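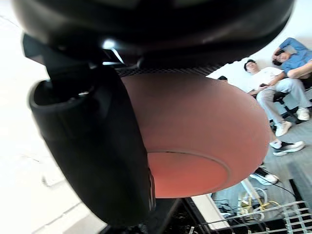

Wie hart ist unser Wasser? Leitungswasser in Firkholm und Jostside im Vergleich

Projektbericht, Wahlkurs Umweltchemie
Stand: 12. August 2026

Wie wir auf das Thema kamen

Angefangen hat alles mit Tee. In Firkholm bildet sich auf Schwarztee eine schillernde Haut, in Jostside bleibt er klar, und das bei derselben Sorte! Die beiden Ortsteile liegen nur eine Brücke auseinander, werden aber aus verschiedenen Brunnen versorgt. Firkholm bekommt Wasser aus dem Kalkgestein, Jostside aus den Sandschichten am Fluss Brarno. Wir wollten wissen, ob man den Unterschied messen kann und wie stark er übers Jahr schwankt.

Hartes Wasser enthält viele gelöste Calcium- und Magnesiumionen. Beim Erhitzen entweicht Kohlendioxid, und ein Teil des Calciums fällt als Kalk aus. Gesundheitlich ist das kein Problem, für Wasserkocher und Duschköpfe schon eher.

Probenahme

Seit April haben wir in beiden Ortsteilen regelmäßig Proben genommen, immer morgens und immer am Küchenhahn. Vorher lief das Wasser 2 Minuten, damit nichts mitgemessen wurde, was über Nacht in der Leitung gestanden hatte. Das abgelaufene Wasser ging ans Gemüsebeet. Pro Termin füllten wir 600 ml ab, genug für mehrere Titrationen und eine Reserve im Kühlschrank. Die Flaschen wurden vorher mit destilliertem Wasser gespült und sofort beschriftet – beim ersten Mal hatten wir das vergessen und durften von vorn anfangen.
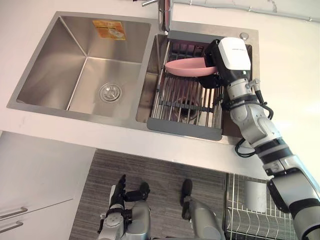
Messung

Titriert haben wir mit EDTA-Lösung und Eriochromschwarz T als Indikator. Der Umschlag von Weinrot nach Blau ist wunderschön, aber am Anfang haben wir ihn fast jedes Mal überschossen. Zum Vergleich benutzten wir den Tropfentest von Wojcik aus der Schulsammlung. Er misst gröber, lag aber nie weit daneben.

Ergebnisse

Das Wasser aus Jostside kam im Mittel auf 6 °dH und gilt damit als weich. Firkholm lag an jedem Termin deutlich im harten Bereich. Überrascht hat uns eine nasse Woche im Frühsommer, in der die Werte in Firkholm spürbar sanken. Vermutlich mischt das Wasserwerk dann anders, eine Antwort auf unsere Anfrage steht noch aus.

Der Kochversuch hat am meisten Spaß gemacht: Wir haben je rund 1.000 ml zum Sieden gebracht, abkühlen lassen, filtriert und erneut titriert. Im Firkholmer Filter blieb ein feiner weißer Belag, im anderen war mit bloßem Auge nichts zu erkennen.

Offene Fragen

Als Nächstes möchten wir Calcium und Magnesium getrennt bestimmen. Auch die Leitfähigkeit fehlt noch, das Messgerät war bis zu den Ferien verliehen.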